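Unit 4: Household Water Use and Metering
Course Handout

Purpose of this unit

This handout supports the fourth unit of the introductory course on residential water systems. Students should read it before attending the lecture and bring it to the problem session. The unit covers how water use in a home is measured, how a bill is prepared, and how small leaks are found from meter readings alone.

Measuring use

A residential meter records the total volume of water that has passed through it since it was installed. It does not record when the water was used or by which fixture. To find the use over a given period, the earlier reading is subtracted from the later one. All readings in this course are in gallons unless a problem states otherwise.

The Indness household is used throughout the unit. Its meter showed an increase of 1,105 gallons over the first billing period and 601 gallons over the second. Students are asked to explain the difference using the occupancy record, which shows that the home was empty for part of the second period.

Base use and variable use

Base use is the amount a household draws in nearly every period: toilets, bathing, cooking and dishes. Variable use includes lawn watering, car washing and filling pools. Utilities separate the two when setting rates, and many charge a higher price once use passes a set limit. In the Truten rate schedule, the first 220 gallons are billed at the lower price.

Detecting leaks

A meter that moves when every fixture is closed indicates a leak - most often a worn toilet flapper. Students should know the standard overnight test:

Close all fixtures and turn off any ice maker or water softener.
Record the meter reading.
Wait until morning without using water.
Record the reading again and compare.

A slow drip at a kitchen faucet can be measured by catching the water in a bowl for a fixed time and multiplying to obtain a daily figure.

Assigned work

Complete the Majumder worksheet, problems on tiered rates included. The worksheet is graded out of 100 points and is due at the start of the problem session. Work must be shown for each step, with units.

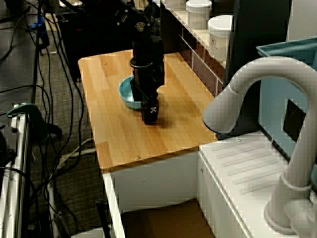 Late worksheets are accepted until the following session with a reduced grade. Unit 5 takes up water heating and begins with the reading on storage tanks.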